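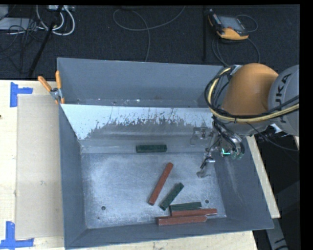
1. Introduction

Sheet metal bins are used in small workshops to hold parts between operations. Most are painted or powder coated when new, and most lose part of that finish early in their life. This report looks at where coating wear begins on an open bin with sloping sides and whether a cheap change to the surface treatment delays it. The work was carried out for the second-year materials module, using bins lent by the Peltgate workshop.

2. Background

A coating on steel fails in two main ways. In abrasion, hard edges cut fine grooves until the base metal is exposed. In adhesion failure, the film lifts away in flakes, usually starting from an existing scratch. The two are often found together on sloped panels, where parts slide before they settle. A worn area with a ragged boundary and separate spots ahead of it suggests that flaking has joined plain abrasion. A smooth, gradual boundary suggests abrasion alone.

Floors behave differently from slopes. Parts land on them from above and are then dragged, so scratches run in many directions. Bare metal on a floor also takes on cloudy patches with handling, and these should not be read as coating residue.

3. Method

Flat test panels were cut from mild steel sheet and divided into 2 groups. The first group was degreased and coated. The second was degreased, lightly abraded with fine paper, wiped again and then coated with the same product, Dresdale general-purpose enamel. All panels were left to cure for 5 days before testing.

Each panel was clamped at a fixed slope. Steel offcuts were released from the top edge and allowed to slide the full length. One run consisted of 44 releases. After each run the panel was brushed clean and the exposed area was traced onto clear film over a square grid. The Yordanov tape method, as given in the module handbook, was used to check adhesion next to the worn area.

4. Results

Wear started in the lower half of every panel. Panels that had only been degreased showed peeled streaks by the end of the second run, and the tape lifted more film beyond the visible edge. Abraded panels were scratched in the same region, but the tape came away clean on all except one. That panel had a thin patch in the coating, noted before testing.

5. Discussion

The position of the wear agrees with the increase in sliding speed down the slope. Surface preparation had little effect on scratching and a clear effect on flaking. The Zenside liner sheet proposed in the project plan was not tested, as it did not arrive before the rig had to be returned.

The main source of error is the tracing step. Two members of the group traced the same panel and disagreed most along the broken edge, where small spots could be included or left out. A fixed rule for spots should be set before any repeat.

6. Further work

The next round of tests is planned for April and will include the liner sheet and a steeper slope.

Submitted 24 December 2020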